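Sweeping hard floors: broom, dustpan and the order of work

Marble, porcelain tile and other smooth hard floors are swept differently from boards or carpet. There is little friction, so light waste travels in front of the bristles and fine dust stays behind them. The notes on this page cover clearing a floor after unpacking, when the waste is a mixture of cartons, film, paper, labels and grit.

Clear by hand first

A broom is for material smaller than the bristle length. Anything larger should be picked up before sweeping starts. Boxes pushed with a broom head tend to rotate, and the corners drag whatever grit is under them. On polished marble that grit leaves fine scratches which show in low light, particularly late in the afternoon.

Work in this order:

Cartons. Check inside, close or flatten, and stack against a wall outside the area to be swept.
Loose sheets of cardboard. Lift straight up. Do not slide.
Plastic film and foam sheet. Fold into a pad, then put it in a bag at once.
Paper, inserts and labels.
Everything else, with the broom.

Film deserves particular attention. A thin translucent sheet on a pale floor is hard to see and very slippery underfoot. Switch the room lights on even in daylight, and look across the floor from a crouching position before walking over it. The sheet will show as a change in the shine.

Cartons that are to be kept (returns, warranty claims, storage) should be taken out of the room before the sweeping starts. If they stay, they will be moved two or three times and will shed more waste each time.

Choosing the broom

Bristle stiffness matters more than width. For polished stone use a soft, dense head with split ends. Stiff bristles flick small particles instead of carrying them, and the flicked material lands in the part already swept. A head which has taken a permanent bend to one side should be replaced or turned round, where the fitting allows it.

A slim handle is adequate for indoor work. The joint between handle and head is the usual point of failure. Check it monthly: hold the head still and twist the handle. Any movement should be taken up by tightening the thread. If the thread is plastic and worn, two turns of plumber's tape will usually hold for a season.

The Price long-handled set and the Hostitside indoor broom have both been in use in this household. The Hostitside head is softer and better on stone. The Price dustpan has the better lip. The two are now used together and the other halves are kept in the garage.

Choosing the dustpan

Three parts of a dustpan do the work: the lip, the back wall and the comb.

The lip must lie flat. Put the pan on the floor and try to slide a sheet of writing paper under the front edge. If it passes freely, dust will do the same. A rigid lip can sometimes be corrected by warming it in hot tap water and pressing it under a flat weight until cool. A rubber lip that has curled cannot be corrected and should be replaced.

The back wall stops material from sliding out when the pan is tilted. On long-handled pans it also limits how far back the pan may lean while being carried.

The comb, a row of teeth along one side, is for cleaning the bristles. Draw the broom head through it with the pan on the floor and the strokes directed into the tray. Five or six strokes are enough. Hair that has wound round the base of the bristles will not come out this way and needs to be cut with scissors along the length of the head. 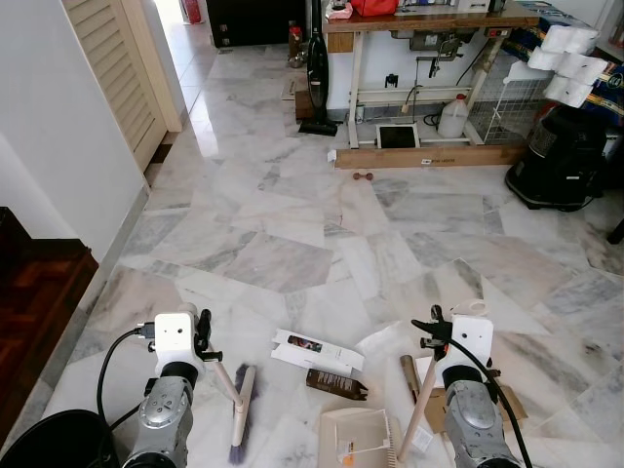
Vasilis Kolev disagrees with the order given above. He sweeps a narrow lane along the skirting before touching the boxes and stacks the flattened card in that lane, on a clean strip, so that no grit is picked up on the underside and carried through the house. The cartons go out last. He adds that he would never put a label in the dustpan, as the adhesive side sticks to the tray and then collects fluff for weeks.

Both points are reasonable. The lane method suits a small room with no space outside it for stacking. Where there is a hallway or landing available, taking the cartons out first is quicker. The remark about labels is correct, and they should be folded sticky side inwards and put straight into the bag. If one has already bonded to the tray, a few drops of cooking oil left for ten minutes will release it. Wash the tray afterwards with washing-up liquid, or the oil will hold dust in the same way.

Stroke and direction

Start at the wall furthest from the door. Pull short strokes towards the centre of the room, keeping the bristles in contact with the floor for the full stroke. Lift the head only at the end, and only slightly. A high lift at the end of the stroke throws the load forward.

Do not sweep towards a rug. Roll the rug first, or finish 30 cm short of it and collect there.

Where the floor is laid in slabs, sweep diagonally to the joints. Strokes along a joint press fine dust into it, and strokes straight across tend to leave a line on the far side. Joints that are lower than the surface need a second pass with a hand brush or a vacuum crevice tool.

On veined or mottled stone, dirt is difficult to distinguish from the pattern. Sweep by area and not by eye: divide the room into strips the width of two broom heads and complete each strip whether or not it looks dirty.

Collecting

Make one heap per strip, or one for the whole room if it is small. Several small heaps left about the floor will be walked through.

Place the pan with the lip facing the heap. With a long-handled pan, hold the handle in the weaker hand and lean it slightly away from the broom, which presses the lip down. Sweep in with short strokes. When a fine line of dust remains at the lip, draw the pan back a hand's width and repeat. Two or three repeats will reduce the line to almost nothing. The rest is taken up with a damp sheet of kitchen paper.

Empty the pan when the tray is half full. Polystyrene beads and paper fragments will lift out in a draught, so close windows and turn off fans before starting. If beads cling to the bristles, wipe the head with a barely damp cloth.

Sorting the waste

Plain cardboard: flatten and recycle. Remove plastic tape if it comes away easily.
Boxes with a glossy printed picture: usually accepted with cardboard. A box with a plastic film laminated to it may not be, so tear a corner to check.
Thin film and foam sheet: depends on the council. Keep separate from paper.
Paper inserts: recycle after checking for screws, keys, spare fittings or a warranty card.
Contents of the dustpan: general waste.

Check every carton by hand before flattening, including under the flaps. A Jetolgate shelf bracket kit bought last June had its fixings in a bag taped beneath the inner flap, and the bag was found only when the box was already in the recycling.

Aftercare of the tools

Hang the broom by the handle or stand it head upwards. A broom stored on its bristles will take a set within a few weeks. Clip-together sets should be clipped with the comb facing outwards so that the teeth do not mark the bristles.

Wash the head every 31 days or so of regular use, in lukewarm water with a little washing-up liquid. Shake it, comb it through and dry it with the bristles down, clear of any surface. Do not dry it on a radiator. Wash the tray at the same time.

Clips on a wall rail should be fixed high enough for the head to clear the skirting. Budside clips grip slim handles poorly; a wrap of bicycle inner tube at the contact point cures it.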